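# Shared benches at Susville workshop get a clear-down rule

15 March 2021

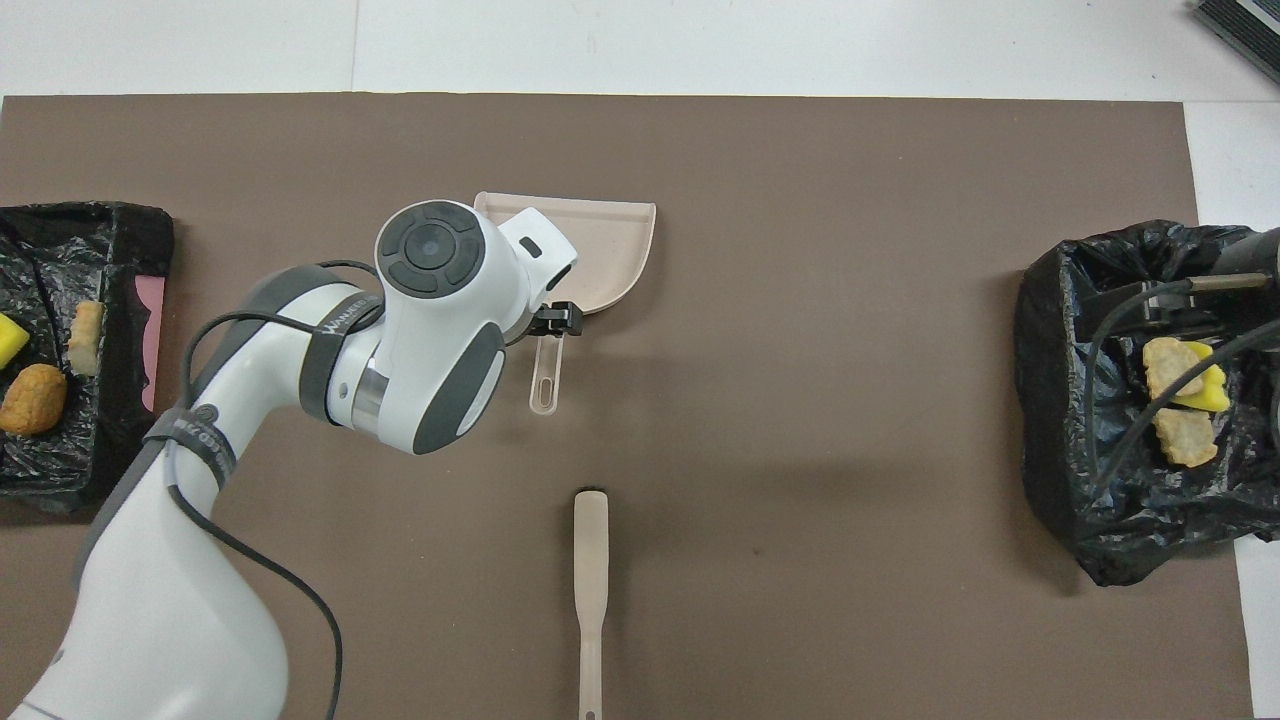

People using the shared benches at the Borkowska building in Susville will have to sweep down their own work surface before they leave, under new house rules that start today.

The building's management, Brimow, said the change followed complaints about crumbs, offcuts and dust being left for the next person. Until now the benches were swept once a day by the evening cleaners, whose hours have been cut.

Each bench is to have a dustpan, a brush and two lined bins. The bins go at opposite ends of the board, one for general rubbish and one for anything that can be recycled. Users are asked to sweep towards the middle of the board, collect the dirt in the pan and empty it into the general bin. Dustpans and brushes should stay with the bench they belong to.

The brown boards laid over the white tabletops are there to be worked on and can be swept as often as needed. They should not be soaked. Spills on the white top can be wiped with a damp cloth from the sink by the door.

Brimow has spent 3,000 euros on the new equipment, with a further 4,000 set aside for replacement boards and bin liners. The supplier is Dudel, a local hardware shop, which will also take back worn brushes.

Liners will be changed at 8 each morning. Anyone who fills a bin before then is asked to tie the bag, carry it to the yard and fit a new one from the roll in the cupboard. Food waste still goes in the kitchen and must not be put in the bench bins.

A bench left dirty will be noted in the booking book, and users who are noted more than once may lose their evening slot. Some regulars had asked for a small cleaning fee in place of the rule, but Brimow said it did not want to raise the price of a booking this year.

Sessions will end 9 minutes earlier than before to leave time for sweeping. Bookings already made for the coming weeks stay valid and do not need to be changed. The side door will be locked at the usual hour, so evening users should start clearing up in good time.

The rules will be looked at again in July. Comments can be left in the box in the entrance hall, and a printed copy of the rules is pinned up next to the booking book. Requests for a missing brush or pan should go to the front desk.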